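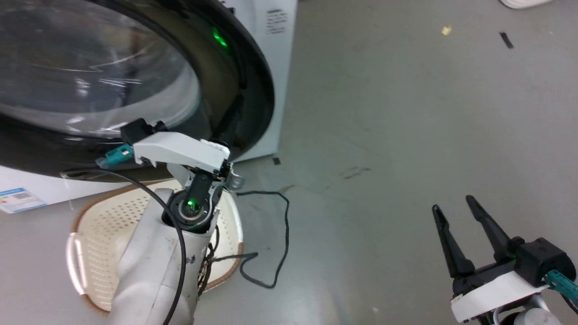 One reader on Furnance Road wrote in to say that her towels had come out stiff as cardboard for as long as she had lived there, that she had tried every powder on the shelf, and that she would believe in softer water when she could fold a bath sheet without it standing up by itself. She will not have much longer to wait, if all goes as planned. The new softening plant at Pliltov is due to be switched on before the end of January, and the 3,409 homes on the east side of town will be the first to feel the difference.

Anyone who has moved here from somewhere else will remember the first week – the white crust on the kettle, the soap that refused to lather, the glasses that looked dirty straight out of the cupboard. The water in Pliltov comes up through a great deal of chalk on its way to us, and it brings a fair bit of that chalk along. It is perfectly good to drink, and plenty of people will tell you it makes a better cup of tea, but it has never been kind to pipes, shower heads or anybody's favorite sweater.

The plant stands behind the old pumping station at the end of Furnance Road, where the allotments used to run down to the stream. It was built by Hutapea, the firm that laid the new main through the market square two summers ago, and many of us will remember those months of plywood walkways and detours with mixed feelings. This job has been a good deal quieter. Most of the pipework was already in the ground, and apart from a week of temporary lights by the bridge, traffic has hardly been troubled at all.

Work on site took 15 months from the first fence post to the last coat of paint. The water passes through a row of tall tanks, where much of the chalk settles onto grains of sand and grows into little pellets, a bit like the way a pearl is made. The pellets are drawn off at the bottom and will be taken to farms near Plindusia to be spread on sour fields. It is rather nice to think of all that kettle fur doing somebody's barley some good.

The change will come in gently. For the first seven days the softened water will be blended with the ordinary supply, a little more each day, and households may notice a slight cloudiness when they first run the tap in the morning. Letting it run for a minute should clear it. Old scale can loosen inside the pipes as the water changes, too, so it is worth unscrewing the little mesh on the kitchen tap once or twice over the first few weeks and giving it a rinse.

The biggest change for most families will be on wash day. Detergent boxes carry a chart on the back with separate amounts for soft, medium and hard water, and most of us in Pliltov have been faithfully pouring to the top line for years. From the end of the month the medium line will be the right one on the east side. Too much powder in softer water makes a lot of suds and takes a lot of rinsing, so go easy at first and see how you get on. Dishwasher owners should turn the salt setting down a notch or two, and the booklet that came with the machine will say how.

People who keep fish are asked to test their tanks before topping them up, and home brewers may find that a favorite recipe tastes a touch different. Anyone who already has a softener under the sink can leave it running, though it will need its settings looked at and will probably get through less salt.

The west side of town will have to be patient. The pipes there are fed from the upper reservoir, and a second link has to be dug across the playing fields before they can be joined to the plant. Hutapea expects that to take around 80 working days once the ground has dried out enough for the diggers. Until then nothing changes west of the railroad, and the top line on the box is still the one to use.

Every home on the east side should have a leaflet through the door before the switch. If yours has not arrived, there are spare copies on the front desk at the library, next to the bus timetables, and a large-print version is kept behind the desk – just ask. The library also has a street map showing which side of the line each house falls on, which may be useful to anyone living close to the station, where the boundary wanders about a good deal.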